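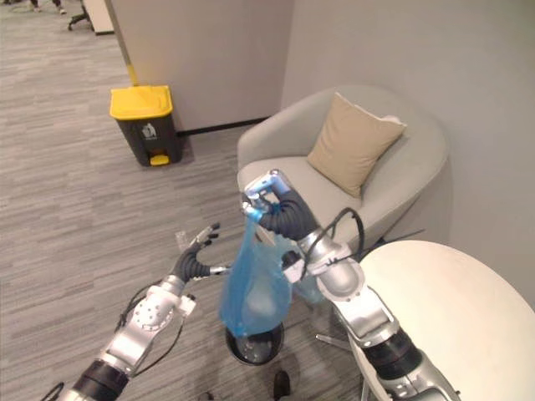

Three stories I kept thinking about this week

July 2026 has been a slow month for big headlines, and I have loved it, because it means I finally get to the good local reporting that piles up in my inbox (22 unread newsletters, don't judge me).

My favorite was Noreen Awan's long piece on the Vorngate ferry contract. She went through 60 pages of council minutes and found that the fare increase everyone blamed on fuel was agreed back in March, before prices moved at all. It's patient, stubborn work and I wish there was more of it - do go and read the whole thing. 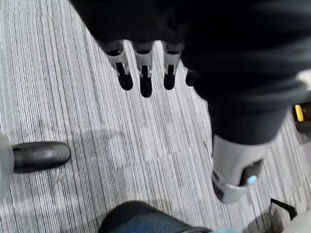

She also printed the council's reply in full, dull bits included, which I thought was very fair of her.

Then there's Uthai Ongart on the closing of the Celenska paper. He worked there for three years and you can tell he misses it terribly. I'm still only halfway through the third one, Kamran Rajput on library funding, so more on that next time!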